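Tisteo data collection – progress report for August
Sep 10, 2024
From: Said Ghoneim
To: the Garano program office

Hi all,

I promised you something shorter than last time, and I'm going to try, but a lot went on in August and most of it was good, so bear with me. The money side is in the spreadsheet you already have. What follows is how the recording is going, what slowed us down and what I'd like to do with the next stretch.

Where we are

We have 11 tasks on the list we agreed on, and 4 of them are now recorded, checked and handed over to the training side. Those are the tabletop ones: moving a tray, pulling a tissue, closing a lid and passing a small item from one hand to the other. I had hoped to be a bit further along, but I'm happy with the quality (much happier than I was in the spring!), and the two people doing most of the recording have gotten really good at it. You can see it in the playback. They used to grab at things the way you'd grab with your fingers, and now they come in straight and let the claw do the closing.

The hand-held grippers were the right call. I know there was some back and forth about that in the proposal, and a few of you would have liked to see us driving the arm for every single example. We still do a little of that for comparison. But with the grippers a person can just walk into a room and start, and we get two-handed work without anybody fighting a joystick. The recordings feel a lot more like how people do chores at home.

What slowed us down

Tracking, mostly. We find each gripper by the patterns on its marker cube, and when one hand crosses in front of the other we lose a cube for a moment and the path jumps. For the first part of the month I was throwing out far too many takes over this. We ended up changing the instructions instead of the software: keep the cubes turned toward the head camera, don't stack your wrists, and if you have to cross over, do it slowly. That fixed most of it. The handover task is still the worst one, and I've asked Dandudham for a newer version of their tracking package to see if it copes any better.

The other thing was light. Late afternoon sun through window blinds puts stripes across everything, and the software can mistake a stripe for the edge of a marker. I don't want to get rid of it completely – the model will have to deal with real windows some day – but we now note the blinds and the time of day with every session, so the training side can sort on it if they want to.

And yes, we lost a few days to a shipping mix-up with the spare finger pads. Aguiar sent the wrong size, then the right size to the wrong building. All sorted now.

Changes to how we record

We used to run every session in the lab, at the same bench. The early model learned that bench beautifully and was pretty hopeless anywhere else. So in August we started moving out into ordinary rooms, with whatever furniture is there, and keeping the objects few and plain at first. A take starts with both grippers held out in front, open, so that we have a clean starting pose before anyone reaches for anything. Then one task, then back to the starting pose. Short takes, lots of them. People can stop whenever their arms get tired, and they do get tired, so I've put proper breaks into the schedule.

The meeting room has turned into my favorite place to record. The round table means you can come at the same object from any side, and the chairs get in the way just enough to be interesting.

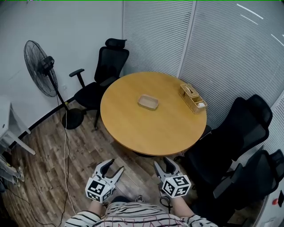
What's next

For the coming stretch I'd like to get another 4 tasks done, starting with the ones that use both hands on a single object. I also want to add 2 more rooms, ideally one with a carpet and a lower table. The training side has asked for more takes where the first grab misses and the person tries again, and I think they're right, so we'll stop deleting those.

Two things I need from you. First, a yes or no on buying a second set of grippers. Right now one loose cable stops the whole day. Second, I'd love it if someone from your office came by for a session and had a go at it. It's more fun than it sounds, and you'll understand the tracking section of this report a lot better afterward. Send me a date and I'll book the room.

Said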